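Robótica › Software de controle
Leitura: 4 min

O planejador que aprendeu a desistir cedo

Na Jenon, o tempo perdido em manipulação fina raramente vinha do movimento. Vinha da espera. O braço chegava à peça, o estimador de pose devolvia uma hipótese com confiança baixa e o planejador insistia na mesma abordagem até esgotar o limite de tentativas. A versão antiga do Petrenko, o planejador de tarefas da casa, tratava cada preensão como uma transação: ou terminava, ou estourava o tempo.

A reescrita publicada em junho muda o contrato entre as camadas. A percepção deixa de entregar uma pose única e passa a entregar um conjunto de hipóteses com pesos. O planejador escolhe a preensão que tolera o maior número delas e só pede nova leitura quando as duas melhores hipóteses implicam fechamentos incompatíveis dos dedos. Em blocos de montar, o caso típico é a rotação de 90 graus: um bloco quadrado visto de cima tem a mesma projeção nas duas orientações, e a ambiguidade é irrelevante para pegar. Num bloco retangular parcialmente coberto, ela decide tudo.

O controle da mão roda em malha separada. O Anano, módulo de baixo nível, recebe uma postura-alvo e um limite de esforço por dedo, e reporta contato de volta ao planejador como evento. A versão anterior fazia amostragem periódica do estado, o que deixava uma janela em que o bloco já tinha girado entre os dedos e o planejador ainda trabalhava com a pose inicial.

Para avaliar a mudança, a equipe gravou 3049 tentativas de preensão sobre bancada desordenada. Em 321 delas, o sistema abandonou a abordagem antes do contato e replanejou a partir de outra hipótese. São esses os casos que interessam. No registro antigo, uma desistência aparecia com o mesmo código de uma falha mecânica, e separar as duas coisas exigia rever a gravação inteira.

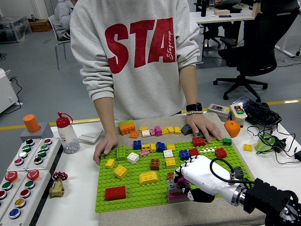 A etiqueta de desistência passou a carregar o motivo: oclusão, conflito de orientação, colisão prevista com peça vizinha ou presença humana na zona de trabalho. Este último caso é o mais delicado. O mapa de ocupação precisa distinguir uma mão que apoia a base de uma mão que está prestes a mover uma peça, e o modelo atual não faz essa distinção. Trata ambas como volume proibido, com margem fixa. É conservador e custa alcance em peças próximas à borda.

A ferramenta de inspeção, chamada Ostness, reproduz o registro em linha do tempo e mostra, para cada instante, as hipóteses ativas e a que foi executada. Ela também permite trocar os pesos e rodar o planejador outra vez sobre os mesmos dados, sem hardware. A limitação é conhecida: a reprodução vale até o primeiro contato. Depois dele, o estado da bancada depende da ação escolhida, e o registro deixa de servir como referência.

Dois itens seguem abertos na lista de desenvolvimento. O primeiro é a margem variável em torno das mãos, que depende de uma estimativa de velocidade ainda ruidosa. O segundo é a preensão de pilhas, hoje modeladas como corpo rígido único. O Petrenko não representa a possibilidade de a pilha se separar durante a elevação, e o Anano só percebe a perda de massa depois que ela ocorre.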